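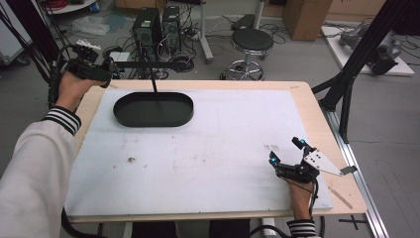
제4장 탁자 위의 재료들: 표면과 마찰

내가 처음 마찰이라는 걸 진지하게 생각한 건 부엌에서였다. 국그릇이 혼자 스르륵 미끄러지는 거 다들 한 번쯤 봤을 거다. 나는 그때 귀신인 줄 알고 소리를 질렀고(진짜로!), 나중에 대학에서 같은 현상을 배우고 나서야 좀 창피해졌다. 그릇 밑 오목한 곳에 갇힌 공기가 데워져 부풀고, 물막이 그 틈을 막아 주면 그릇이 살짝 떠받쳐진다. 그러면 그릇이 탁자를 누르는 힘이 줄고 마찰도 같이 줄어든다. 이번 장에서 할 이야기가 거의 다 이 국그릇 안에 들어 있다.

3장까지는 표면이 매끈하다고 치고 문제를 풀었다. 계산은 편했지만 솔직히 좀 찜찜하지 않았는가? 마찰이 없으면 우리는 걷지도 못하고 연필도 못 쥔다. 그래서 이제부터는 표면을 제대로 들여다볼 생각이다.

먼저 용어 두 개만 챙겨 두자. 물체가 아직 안 움직일 때 버티는 힘이 정지 마찰력, 이미 미끄러지고 있을 때 걸리는 힘이 운동 마찰력이다. 학생들이 제일 많이 틀리는 게 정지 마찰력이다. 이 힘은 값이 정해져 있지 않고, 내가 미는 만큼 따라 커지다가 한계에 닿으면 그제야 물체가 움직인다. 옷장을 밀어 본 사람은 몸으로 안다. 꿈쩍도 안 하다가 갑자기 쑥 나가는 그 순간 말이다!

그럼 한계는 무엇이 정할까? 이 책에서 쓰는 모형에서는 접촉면의 종류와 수직 항력, 이렇게 둘이다. 넓이는 식에 들어가지 않는다. 나도 처음엔 안 믿었다. 넓게 닿으면 더 안 미끄러질 것 같은데, 같은 나무토막을 눕혀서 끌든 세워서 끌든 용수철저울의 눈금은 거의 비슷하게 나온다. 못 믿겠으면 4.2절의 실험을 꼭 해 보길 바란다. 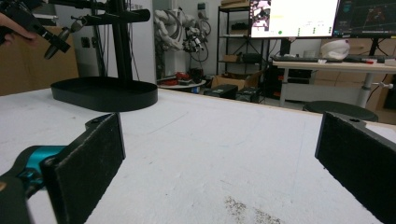

그림 4.1 살짝 거친 흰 표면 위에 놓인 납작한 타원형 검은 쟁반.

숫자도 하나 굴려 보자. 무게가 800 N인 상자가 바닥에 있고, 300 N의 힘으로 수평하게 밀어도 상자는 그대로 있다. 이때 정지 마찰력은 얼마인가? 정지 마찰 계수를 안 줬다고 당황하는 사람이 꼭 있는데, 계수는 필요 없다. 상자가 가만히 있으니 수평 방향의 힘은 서로 비겨야 하고, 답은 그냥 300 N이다. 800이라는 숫자는 함정이다(미안하다, 나도 학생 때 당했다).

내 동료 레모 살라는 강의 첫 시간에 책 두 권을 들고 들어온다. 책장을 한 장씩 엇갈려 겹쳐 놓고 양쪽에서 당겨 보라고 시키는데, 힘 좋은 학생들이 얼굴이 벌게져도 안 빠진다. 종이 한 장 사이의 마찰은 보잘것없어도 여러 장이 쌓이고, 당길수록 책장이 서로를 더 눌러 주니까 그렇다. 안 쓰는 전화번호부가 있으면 집에서 해 보라. 아끼는 책으로는 하지 말고!

이 장의 순서는 이렇다. 4.1절에서 정지 마찰과 운동 마찰을 식으로 정리하고, 4.2절에서 나무토막 실험을 하고, 4.3절에서 빗면으로 넘어간다. 빗면에서는 수직 항력이 무게와 같지 않으니 2장에서 배운 힘의 분해를 한 번 훑고 오면 훨씬 편하다. 구름 마찰은 4.4절에 짧게 넣었다. 바쁘면 건너뛰어도 되지만, 자전거 좋아하는 사람은 읽어 두면 재미있을 거다.

4.1 버티는 힘과 미끄러지는 힘

책상 위에 지우개를 하나 올려놓고 손가락으로 아주 살살 밀어 보자. 아직 안 움직였다면 잘하고 있는 거다. 그 상태에서 지우개에 걸리는 힘을 화살표로 전부 그려 보고 다음 쪽으로 넘어가자.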